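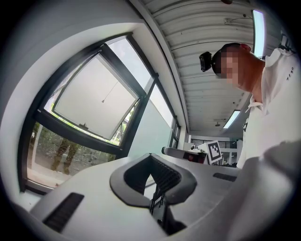 Wheel bearing season is coming up fast, and we have finally got the tool on the shelf that half of you have been asking for! The Tondura bearing packer came in during September, and the Clornthorpe shop has been using it on trailer hubs ever since. If you've only ever packed bearings the old way (a lump of grease in the palm, and ten minutes of pushing it through the rollers), this is going to feel like a holiday. You drop the bearing between the two cones, snug down the top one, and pump. Old grease comes out the sides, new grease follows it, and you stop when the color changes all the way around. It's still a greasy job, mind you, so a white collared shirt with lettering by the shoulder, like the one in the picture, belongs at the parts counter, and coveralls belong at the bench.

The packer takes any standard grease gun with a push-on coupler. We like the Umali lever gun for it, mostly for the long flexible hose, which lets you leave the packer clamped in the vise and work from whichever side suits you. The pistol type works too, though you'll be pumping a good while longer on the big inner bearings. Bleed the gun before you start. An air pocket in the cartridge will have you thinking the fitting is plugged, and we've had two guns come back "broken" this summer that only needed the air let out.

Now for the part we get the most calls on: cleaning. A packer will push fresh grease through a dirty bearing, but it won't flush out grit or metal, and it won't tell you a race is pitted. Wash the bearing in the parts washer first with a soft brush, tip it up on clean shop towels, and let it dry completely. Please don't spin it with the air hose! A dry bearing at speed can come apart, and the rollers go a long way when it does. Once it's dry, turn it slowly by hand near a good light. Blue or straw-colored rollers mean heat. Flat spots, pits or a bent cage mean it goes in the scrap bin along with its race, and you fit the new ones as a pair.
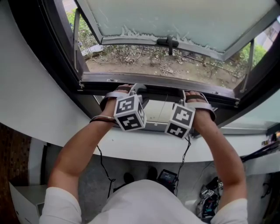 Seals are the other thing. Reusing a grease seal saves a couple of dollars and can cost you a set of brake linings, so put a new one in every time the hub comes off. Wipe a film of grease on the lip, start it square, and tap it home with a flat driver or a block of wood until it sits flush. If it goes in crooked, pull it and use another.

Yareli Cárdenas ran the packer through the whole rental trailer fleet over at Zundevwood, 46 hubs in all, and wrote to us with her notes. She's a big fan. Her one complaint was the threaded center rod, which gets slippery once you've had greasy gloves on it - she now keeps a rag tucked under the vise handle and wipes the knob between bearings. She also writes the date and the grease type on the inside of each dust cap with a paint pen, and we've started doing the same here. It beats guessing next year. Mixing a lithium grease with a polyurea one can leave you with something closer to soup, so if you don't know what's in there, wash it all out and start over.

Setting the preload hasn't changed. Spin the hub while you snug the nut to 50 foot-pounds, back it off until it's loose, then bring it up finger tight and line up the nearest slot for the cotter pin. That's for the common small trailer spindles we see here, and if your axle maker gives a different procedure, follow theirs. New cotter pin, always. Then put your hand on the hub after the first few miles of towing. Warm is fine. Too hot to hold your hand on means you pull over and have another look.

Yareli's highest-mileage trailer had done 2,372 miles on its new grease when she pulled a cap to check, and she reports it was still clean and the right color in there. We love hearing that sort of thing, so keep the notes coming. 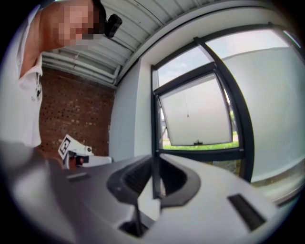 White short sleeves, with the small black logo on the chest.

The packer is at the front of the store next to the seal drivers, and we have one out on the bench if you'd like to try it on your own bearing before you buy (bring it clean, please). Replacement cones and the rubber cup are stocked separately. Cartridges of the red high-temp grease are back in too, after a long dry spell, and the case price is the same as it was in spring.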